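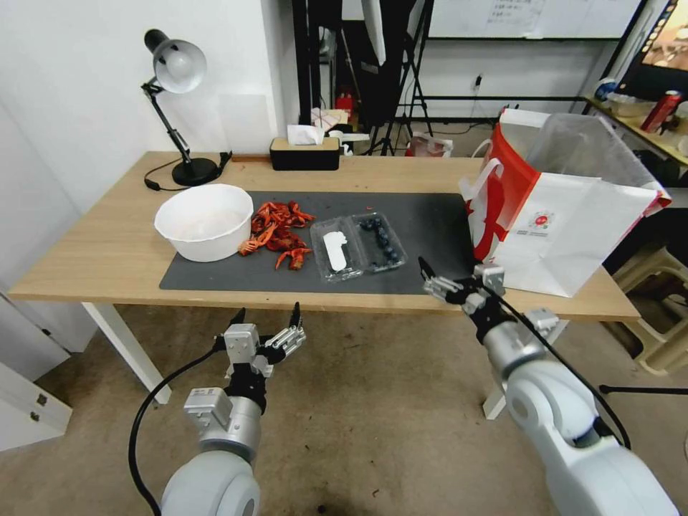

Print this page | E-mail to a friend

Pre-use checklist for the Vetetti two-arm kit, with my comments

I've had the Vetetti on trial at our Irthorpe unit since December, and the inspection sheet that comes in the box is a bit thin, so I've been scribbling on it. What follows is my version. Tick, cross or n/a, same as theirs, and my ramblings go after each one.

1. Both arms powered down before anyone leans over the table. TICK.
Easy enough. The switch is where you'd want it and it has a good solid clunk.

2. Shoulder joints: covers seated, no gaps, no fresh scuffs. TICK.
White casings show every mark, bless them, but it does make this a quick look! Wipe with a barely damp cloth. I used kitchen spray once and it left a smeary patch I still can't shift.

3. Gripper fingers: both tips clean, level and closing square. TICK, with a grumble.
The left one needed its tip screws nipping up after 13 hours of running. Not a disaster, but the manual says to check at 100, and I'd say check a lot sooner than that. Anything that's been near seafood wants a proper wipe down the inside faces too, as bits get into the grooves.

4. Cables looped clear of the joints through the full swing. CROSS.
My one real complaint. The clips supplied are too short for the loop you need, so the cable creeps round by the end of a session. I've swapped mine for the Sallis ones (wider, bit springier) and they've stayed put so far. Re-check after lunch as well as first thing.

5. Mat flat, corners down, no curl at the front edge. TICK.
The mat's good. It grips the table nicely and it's dark enough that you spot a stray crumb of anything straight away.

6. Other mains leads on the table kept out of reach of the arms. TICK, but have a proper look.
Lamps are the usual culprit. Tuck the slack to the back if you can, and don't let it hang over the side where somebody will catch it with a hip.

7. Food items: tubs shut, bowls empty at the start, bags standing up by themselves. TICK.
Paper carriers are fine until they're half full, then they lean. Put something heavy in the bottom first.

8. Stop button tested from both sides. TICK.
Did it with each arm moving. Both stopped, no drama.

9. Floor clear where you stand. CROSS on my first go, TICK now.
Carpet hides things, so have a feel with your foot.

10. Log sheet filled in and signed. TICK.
Mine's at 94 sessions and the pad is nearly used up. Medeiros, who supply the kit, do refills but they only sell them in big packs.

Overall a pass from me, subject to item 4. I'll redo the lot once the longer clips turn up.

13 comments | 932 shares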